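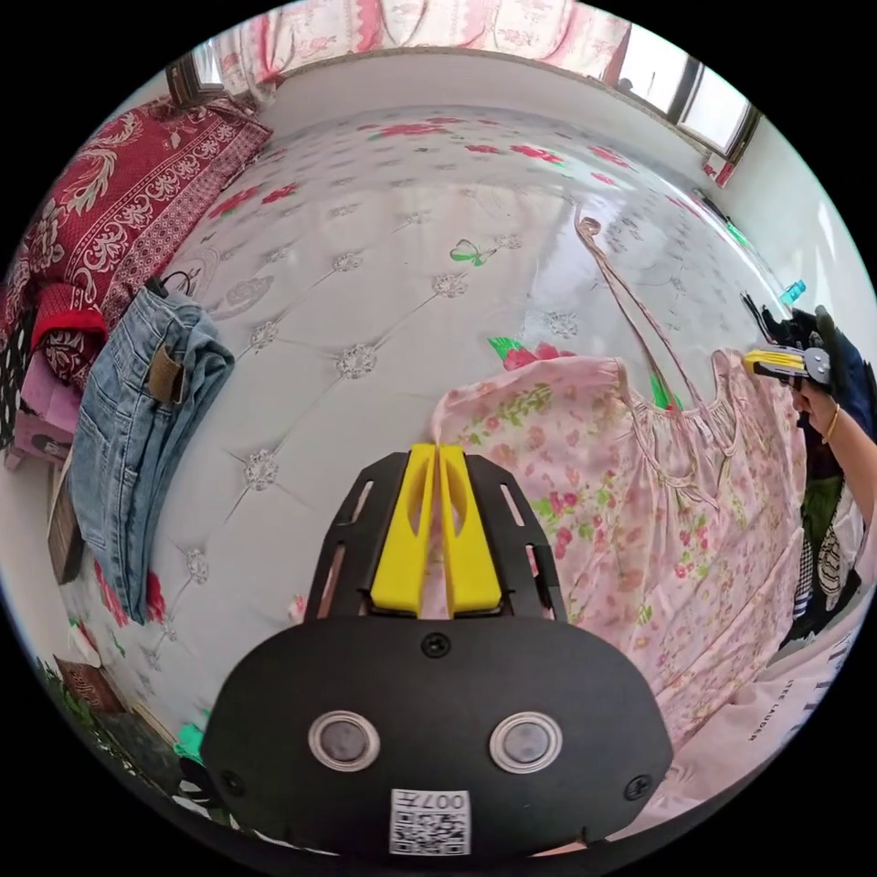

Pevel is a traffic filtering program that protects web servers against denial of service attacks. It was written by Ásdís Bjarnason and is maintained by the hosting company Dremdale.

Pevel runs on a gateway in front of the server and keeps a table of source addresses. An address that opens more than 775 connections per minute is blocked for four minutes. The table holds 3000 entries by default; when it is full, the oldest entry is removed.

Version 4 added support for IPv6. Filter rules are stored in a plain text file.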